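Last updated: February, 16:40

Ticket 865 - Nultard tabletop kit, gripper stops short on soft items
Opened by: Ro-un Yoon
Product: Nultard arm + wrist camera, trial unit, Aduscombe office
Status: open

Pick routine fine on hard stuff. On the ketchup bottle it goes in, hovers, closes on nothing, backs off. No error in log. 46 tries since the update, same each time. Power cycled twice, no change. Re-ran table calibration, passed. Trial ends soon so need to know if its us or the kit before we sign anything.

Bottle is lying down, mug and colander left out as clutter, same as the demo list you sent.
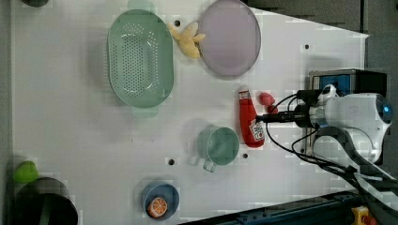
Side approach to the ketchup bottle, fingers level.

Tried so far:
- speed down to 2, no differnce
- grip force up one step, no difference
- swapped USB lead
- old pick file from before update: worked once, then same fault

Checked wrist view next. Bottle on the diagonal, label up, just below the strawberries. Fingers wide open. Looks ok to me, but the software puts the grab point past the bottom end of the bottle and not on the body.

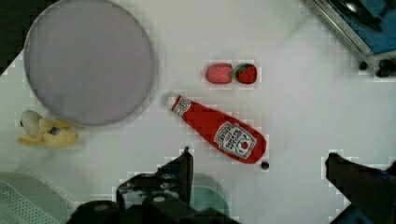
Raili Jääskeläinen: Sounds like the wrist offset. The update puts it back to factory and the table calibration doesn't touch it, separate menu. Go to Tools > Wrist > Offset and read me the third number. If it says 5 it has been reset. Don't raise the grip force again please, put it back where it was.

Ro-un again. Third number is 5. So reset then. Where do I find the old value? Not on the sheet in the box. Can Sjöberg send theirs, same model? Leaving arm parked till I hear back. Also the quote still has the second gripper on it, we didnt ask for that.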